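Bitmont opens registration for workshop diagnostics seminar

Parts distributor Bitmont has opened registration for its November technical seminar, to be held at the Natora training center. The program covers calibration of driver assistance sensors after windshield replacement and secure gateway access for independent repair shops.

Amnuay Jitpraphai, technical manager at Bitmont, will present results from a survey of 568 member workshops. Of these, 388 reported sending calibration work to an outside provider. The session will also review floor space, lighting and target placement requirements for shops planning to bring the work in-house.

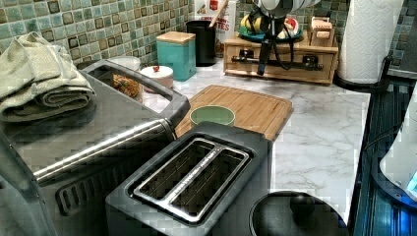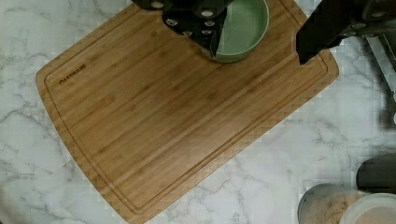 Marble-pattern countertops in a kitchen.

Program and registration

Doors open at 8:30 a.m. Nantana Khamphan of equipment supplier Thaweesak will lead the afternoon session on scan tool updates, followed by a demonstration of the Botton alignment rack. Exhibition space has been allocated to 17 suppliers.

Each member workshop may register up to 2 technicians at no charge. Attendance certificates will be issued by email after the event. Registration forms are available from Bitmont branch offices.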